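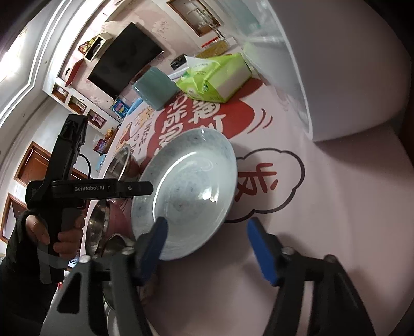

Making Your House a Nuisance to Break Into

By Marjorie Gosling
15 January 2018

Our street had its December break-ins right on schedule, two back doors and a garage, and the garage lost a leaf blower I had been hoping someone would steal for years. I went around my own house afterward pretending to be a thief. It took me 40 seconds to get in, and I have a bad knee.

What follows is what I changed. Most of it was cheap.

The strike plate. Go look at the metal plate on your door frame where the bolt goes in. Mine was held on with screws shorter than my thumbnail, so a good kick would have torn it out of the trim with the lock still proudly locked. Take them out one at a time and put in three-inch screws that reach the stud behind the frame. Drill a pilot hole first or you will snap one off and spend the evening with pliers. Do the hinges while you have the drill out.

The sliding door. Cut a length of broom handle to fit the track, a quarter inch short so you can get it out again. I bought a fancy Yeoman bar for this and returned it. The broom handle works on windows too, if they slide sideways.

The spare key. It is under the flowerpot. I know it is, you know it is, and so does anyone who has ever been on a porch. The fake rock is worse, especially if it's the only rock in the yard. Give the key to a neighbor. Freya Mellor has mine, and I have hers, and neither of us has labeled them with an address, which I mention only because I used to.

Lights. One lamp on a timer that comes on at six on the dot and goes off at eleven tells people you own a timer. Use two, in different rooms, and set them to overlap - bedroom last. My Primik timers have a random setting that seems to have moods, and I've left it alone.

Boxes. Don't put the carton from the new television at the curb with the picture facing out. Cut it up, turn it inside out, tie it flat. Same goes for anything with a game console on it.

Bushes. Anything under a window should be shorter than the sill or have thorns. I have a barberry there now and it has drawn blood twice, both times mine.

The garage. The door from the garage into the house needs a deadbolt like any other outside door. Lock it at night. And take the opener out of the car if you park in the driveway, along with the registration if your state lets you, since the pair of them amounts to a key and directions.

Write down serial numbers. Laptop, bike, power tools. Take a photo of each label and email it to yourself. If something does go missing, the officer will ask, and "it was sort of silver" doesn't fill much of the form.

I still haven't fixed the basement window. It's painted shut, and so far I'm calling that a lock.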